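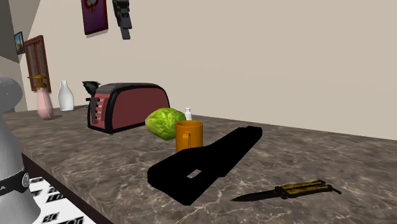 Flalitz, the robot software company, has released version 4 of Urville, its planning and perception package for arms that work on cluttered surfaces. The release adds a new grasp planner, a rewritten collision checker and a simulator that no longer assumes people keep tidy kitchens. Anyone who has watched an arm do beautifully with one cube on a white table will know why that last item took up most of the winter. A typical Urville test counter now puts a butterfly knife on the marble a short way from an orange mug, with a lettuce behind the mug and a red toaster beyond that, and asks the planner to sort out what it may touch and in what order. The planner is not invited to comment on the housekeeping.

The company is making the release available from Mar 2, 2025, a Sunday, on the grounds that it was finished.

Urville sits between a robot's cameras and its motors. It takes in what the cameras report, decides which parts of it are separate objects, works out a path for the arm and hands that path to whatever controller the customer already uses. Earlier versions did the first two jobs well and the third slowly. On a crowded surface, version 3 had a habit of finding a perfectly safe route and then spending so long checking it that the operator had gone to make tea.

The new collision checker, known in the code as Lanville, deals with this by keeping its previous answers. When one object moves, only the paths near that object are checked again. Lanville also treats thin things as thin. Blades, handles and small latches used to be wrapped in a generous invisible box, with the result that the arm would refuse to go anywhere near a piece of cutlery. They are now modelled close to their true outline, and the safety margin is a separate setting that customers can read, change and argue over among themselves.

The grasp planner has been rebuilt around doubt. Version 3 gave each object a name and a score, then behaved as if the name were certain. Version 4 carries its second and third guesses along with it. If the software can't decide whether a long, flat black shape is a case, a tool or something it would sooner leave alone, it plans a grip that would be sensible for all of them or leaves the thing where it is and says so in the log. Early users have found the log entries a little prim. The wording can be changed in the settings file.

Every scene in the simulator is generated from a short text file, which sets the surfaces, the lighting, the objects and how badly they have been put away. The package comes with 109 kitchen scenes and 15 object sets, including bottles, crockery, vegetables and small appliances. Objects from any set may turn up in any scene, and the generator has no sense of what belongs where. Flalitz considered adding one and decided that its customers' own kitchens did not support the idea.

Patterned floors, streaked worktops and pictures on the wall are included on purpose. Version 3 could be persuaded that a dark vein in a marble slab was the edge of an object, and would plan a careful detour round it. The fault was reported often enough to earn its own label in the issue tracker. It has been closed, reopened, and closed again.

In all, the release settles 519 reported issues. A good share of them were spelling mistakes in the documentation, and the company sees no reason to leave those out of the total.

Known limits are listed in the release notes. Clear glass is still hard going. Soft produce can be picked up, but the simulator treats a lettuce as a single firm lump, and customers who handle real ones should lower the grip force before their first trial. Scenes with two arms sharing one counter will load and run, although the arms are at present more polite to each other than is useful, and can spend a long time each waiting for the other to go first.

Scene files made for version 3 will open in version 4 without changes. Saved grasp settings will not, and a conversion tool is supplied. It should be run on a copy.

Urville 4 is a free upgrade for customers with a current support contract. A trial version, limited to the supplied scenes, can be requested through the Flalitz website.

Notes for editors

Flalitz develops planning, perception and simulation software for robot arms. It does not make arms and would be grateful if headlines did not say so. Urville and Lanville are written with a capital first letter only. Press enquiries should be sent to the Flalitz press office, which aims to reply by the next working day.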